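Room 413, notes on setting a table
Thread by Cullari Benchside

1/
I have spent most of February learning to lay a table. No forks. Test tubes, racks, paper cups and coloured liquid, in a white room, on a white table, for the colour-pouring task we call Eris. A thread for anyone who thinks tidying is a minor skill.

2/
Eris is goddess of discord, and the name was picked before we'd had a single disagreement about rack spacing. Whoever picked it had foresight, or had worked with us before.

3/
The rule of the table is that everything on it is meant to be there. Pens are not meant to be there. Mugs are very much not meant to be there. I once found a satsuma at the back and we had a short meeting.

4/
Current layout with cups: one at each end, blue band showing, racks between them. Blue liquid and the orangey red share the left rack, with the proper red and the yellow in the right one. Tubes go towards the ends of the rack so you aren't fishing about in the middle.

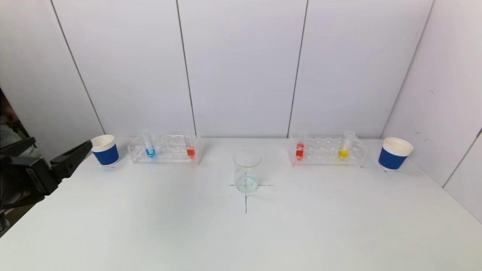
5/
On the reds. Yes, there are two. On the mixing sheet they are "red" and "other red", which was fine for a morning. Then somebody topped up the wrong one and we had red and redder. If you are planning a set of colours, may I recommend ones a tired person can tell apart at half past four.

6/
Clear racks look marvellous. They also show every fingerprint, every drip and every dot of food colouring that ever ran down the side of a tube. Warm water, washing-up liquid, a soft old toothbrush for the holes. Don't use the kitchen scourer. We have a scratched one from Esquivel that now lives in the drawer as a warning.

7/
Dry them upside down on a tea towel. Paper towel leaves fluff in the holes and you'll be picking it out with tweezers and thinking about your choices.

8/
Paper cups: I had no opinions about paper cups until this year. I now believe a cup should be heavy enough to stay where you put it, and that very few are. The plain white ones vanished against the table, so we went over to blue-banded. Cost slightly more. Worth it to stop patting the table like someone looking for their glasses.

9/
They come in sleeves of 200 and the sleeve lives in the cupboard by the door. If you take one for your tea, the sleeve will know. (It won't. I will.)

10/
Second layout, beaker out again. Glass in front of the racks, standing over the black cross on the table, and a cup down at the right-hand end. I like this one better. It looks like a place setting for someone on a very strict diet.

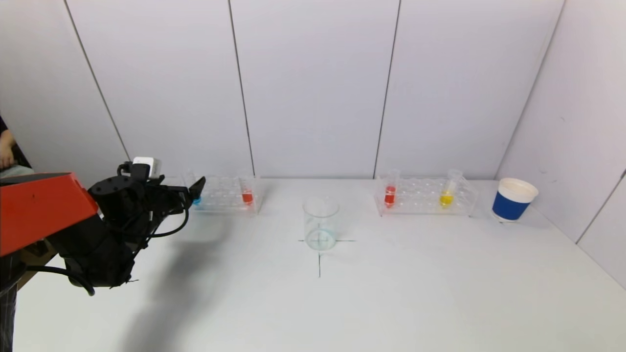

Cullari Benchside
@cullaribenchside · February · Porau

11/
The cross is my favourite thing in the room. Before it, putting the beaker "back where it was" meant something different to everyone, and each of them was quite sure. With the cross you put it on the cross. I've considered drawing one at home for the remote.

12/
Draw yours with a ruler. I shouldn't have to say this, but I've seen the freehand one in the other room and it has a lean to it.

13/
Glass on a white table: lovely until it's nearly empty, at which point it becomes a rumour. Anything pale in the bottom is worse. Get your head down level with it before you declare it empty and go for a refill.

14/
Filling order, for whoever inherits this. Yellow first. Then the reds, lighter one before the darker. Blue last. One dropper each and they don't visit one another. Yellow forgives nothing, and after one stray drop of blue you own some green.

15/
Food colouring on hands: lasts a day or two. On cuffs: permanent. On the white table: comes off with bicarb and water if you get to it before lunch, and is a feature if you don't.

16/
I was asked whether we could save time by leaving everything out overnight. We tried it. By morning there was a ring under the beaker and a fly in the yellow. We put things away now.

17/
Reset list, taped inside the cupboard door: tubes upright, racks square to the wall, beaker on the cross, bands facing out, wipe the front edge where everyone leans. Takes me four minutes. Takes everyone else longer, as they keep stopping to ask which red.

18/
It's the left one. The other red is the left one. I'm getting labels.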